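The sorting kit finally showed up

So the Guillot sorting kit from Jomuvlow is here, and I have been talking about little else since December. You get the gripper, the green fingertip pads, a wrist camera and the Prudora software license for 2000 dollars. The arm is extra (of course it is), and shipping added another 65.

Setup was mostly painless. The manual runs to 214 pages and I skipped nearly all of them, which came back to bite me when I had to redo the camera mount. After 2 evenings I had everything talking to everything, and I was way too pleased with myself!

What sold me on it was the pads. My old Brernley gripper had bare metal fingers and glass bottles scared me to death. These are soft to the touch and easy to swap. My one big gripe is the grip force setting, a single slider buried three menus down, with no presets for cans or bottles. I'd also like a longer cable for the wrist camera.

Would I buy it again? Yeah, I think so, but I'd wait for a sale. Next up I'm writing my own force presets, and I'll post the files once they're fit to be seen.

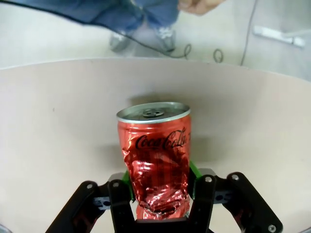
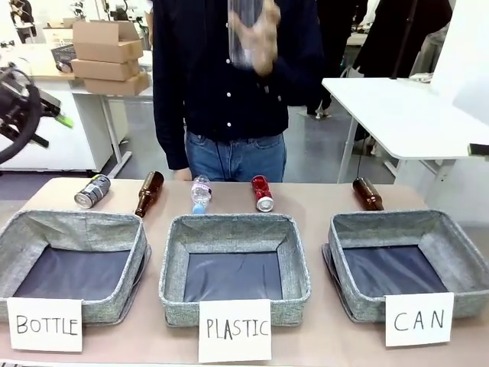

First a Coke can between the green pads, then the table with the BOTTLE, PLASTIC and CAN bins.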